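About Hundis

Hundis is a small home and clothing care company. We come to your place, go through your closets, make the beds, hang what needs hanging and leave each room so you can find things in it. We also run short courses for people who would like to learn to do this themselves, or for a living.

The company was started by Efraín Carhuamaca, who had worked for years in hotel laundries and got tired of seeing good clothes ruined by bad storage. He took on his first clients in August, mostly neighbors, and for a long time the whole business was one car and a box of hangers. Today we look after 740 homes. Efraín still visits new clients himself before the first appointment.

What we do

Most of our work happens in bedrooms. We start with the bed, made up flat and smooth, and use it as the work surface. Clothes are laid out there one at a time, buttoned or zipped if they need it, and put on a hanger that suits them. Wooden hangers go to jackets and anything with shape in the shoulders. Light tops can go on wire if that is what the client has, though we will usually suggest a change.
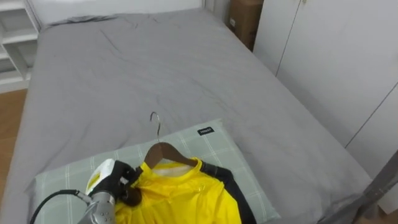
A yellow top on a wooden hanger, laid on the pillow.

Sportswear gets its own treatment. Glossy fabrics crease easily when they are stuffed in a drawer, and printed numbers crack along the folds. We hang them or roll them. We do not iron them.

Not every home has a closet large enough for everything in it, and many of our clients live in one-room apartments. In those homes a metal drying rack beside the bed often does the job of a closet. We put the heavy pieces toward the back and the light ones in front, where they can be reached. Coats get the most space we can give them – wool needs air around it.
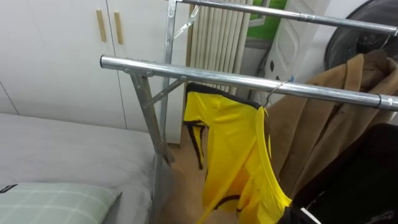

Yellow jersey on the front bar, with a camel-brown coat hanging behind.

Our courses

The Pridard course takes two days and covers folding, hanging, bed making and basic stain care. It is taught in furnished rooms at our Abubakari Street building, with ordinary beds and ordinary clothes. More than 600 people have completed it. The Jorex course is for those who already work in housekeeping and want to add clothing care. Bring flat shoes. Lunch is included in both.

How we charge

We charge by the visit, with the price agreed before we start. Hangers and storage boxes are extra and are sold at what we pay for them. We keep roughly 1000 hangers in stock, so there is seldom a wait.

Contact

Call or write to the office Monday through Friday. If you are asking about a first visit, please tell us how many rooms you have and whether there is parking.

Page updated December 23, 2025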